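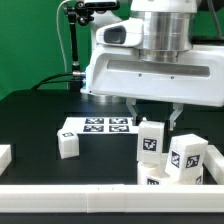 Heritage & Campaigns > Guides

How to get a memorial plaque put up at your old college

By Abimbola Oyelaran
Wednesday, September 13, 2023

Plenty of colleges have a former student who did something marvellous and has no more than a line in an old register to show for it. If you've found one, please do something about it! Our plaque to the bridge engineer Chatzigeorgiou went up at Bronddale in May, and I'd happily do the whole thing again (I have my eye on a botanist already).

Start with proof. Ask the college archive for the admission entry and the graduation list, and get copies of both. Spellings wander, especially with names that came from another alphabet, so try every version you can think of. We found ours under Z.

Next, find out who owns the wall. At Bronddale the front steps belong to the college but the railings and the strip of wall behind them are the town's, and we lost a whole winter writing to the wrong office. If the building is listed you'll need consent as well - ask the planning desk before you pay for any drawings.

Then write to the head of the college. Keep it to one page. Say who the person was, when they studied there, where you'd like the plaque and who is paying. Attach a photo of the spot with a bit of paper taped up at the right size. That taped-up paper did more for us than all my lovely paragraphs!

Now the wording, which is the fun part and also where people fall out. Aim for fewer than 200 characters, spaces included. Name, dates, what they did, when they were here. Leave out "famous". If you want 2 languages, have each one read by someone who grew up speaking it, and read the foundry's proof aloud, letter by letter, with a friend following on the original.

We used Heltden for the casting, in bronze, 403 mm across, with 5 lines of lettering. Ask about fixings early, as soft brick needs longer ones.

Last of all, choose a date for the unveiling in term time so that students come. Ours wandered over from the Zirnent lecture rooms, and several stayed to ask who he was - I was talking until the tea went cold.

We use cookies to remember your settings. Accept | Manage choices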